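Home Diary Archive About Contact

Filed under: Days out, Work

January

Back from Drikholm a little after seven, feet sore, and I want to get the open day down before I forget which parts I saw and which parts I was only told about.

The train got me there at 9 and the doors were already open. The building is the old Clunden bottling plant on the river side of town, and the sign painted on the brick is still easier to read than the new one over the entrance. They gave us paper badges and split us into groups. I was put with a family, two men from a packing company and a retired schoolteacher who took more notes than I did. Archie Lennox led our group. He runs the workshop and talks fast, and he walked backwards most of the way, which worried me on the stairs.

First stop was the machine shop. I had expected to spend most of my time there and spent very little. It had a lathe, a mill, shelves of brackets and cable, and a long bench where they repair fingers and grippers. Archie said a set of finger pads lasts some 4000 grasps before it needs changing, and less if people have been testing with anything gritty. He passed a worn pad around. It was smooth in the middle where the ridges used to be. The packing men wanted to know what a replacement cost and he gave them a straight answer, but I didn't write it down.

After that came a talk in the canteen by a woman from Dimitrov, the firm that pays for part of the work. It was slides, and it ran long. The main point was that they already have arms that can move boxes all day, and what they want is an arm that can tidy up after people. Boxes are the same every time. The things people leave lying around are not. She had a chart of failures by type of object, with soft things at the top by a wide margin. I was glad I had taken a seat by the window because the room got very warm.

Lunch was soup and a roll. I ate with the schoolteacher. She used to teach physics and had come because a former student works in the office. We both thought the talk could have lost half its slides.

The part I had come for was in the afternoon. Lullia is what they call their sorting program, and Edin Spahić has been on it since the start. He is younger than I pictured from his emails. He had a station set up at the far end of the hall with a screen showing what the camera on the wrist sees, and he let us stand there as long as we liked. The family left after ten minutes. I stayed for most of an hour.

The set they work from has 156 objects in it, nearly all bought from ordinary shops. Edin said the toys are harder than the tools. A wrench is the same shape whichever way you pick it up. A stuffed toy changes shape as soon as it is touched, so whatever the program worked out a moment earlier is already a little bit wrong. I asked if they could scan the toy again once it was held, and he said they do, but the fingers hide the part you most want to see.
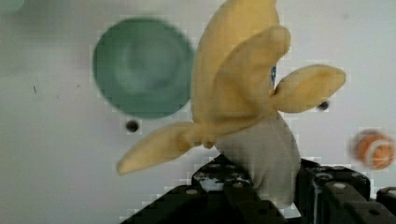
He told me the grip point matters more than the force. Take a plush toy by one of its loose parts and it swings, and then it goes into the bin sideways or catches on the rim. Take it low, where the stuffing is, and the rest mostly looks after itself. The program has to find the low part without knowing what it is looking at. They tried giving it names for things early on and dropped the idea after a few months, as it would get the name right and still grab the wrong end.

I asked how often it fails now. He said it depends on the day's mix and he didn't like giving a single number to visitors. I thought that was fair. He did say the misses are easier to learn from when they happen slowly, so for new objects they run the arm at a crawl. It makes for a dull show. One of the packing men said as much, out loud, and Edin just nodded and kept going.

They also let us have a turn at driving the arm by hand, with a controller on a stand. Six of us signed up. You hold it in front of you and the arm copies your hand, with a slight delay that I never got used to. I kept correcting a move before the arm had finished making it and ended up chasing myself. The schoolteacher was far better than I was. She moved a little, waited, then moved again. Edin said this is how he tells new people to do it, and that most of them take a week to believe him.

My arm ached afterward, from holding it stiff I suppose.

I had a few minutes with Archie at the end and asked him about the noise question for our own place, as we would be putting anything like this right next to the office wall. He said the arm itself is quiet and the compressor is what people complain about — put it in another room and run the line through. He is going to send me the part number for the hose fittings. I should write to him by the end of the week if nothing has come.

Missed the 4:40 by going back for my scarf and waited on the platform for the next one. Cold, no wind. I wrote up the gripper notes on the train and they are in the green folder with the brochure.

To do: email Edin about the finger pads and whether they sell them singly. Ask at work who would pay for a second visit. Find out if the compressor could go in the bike room.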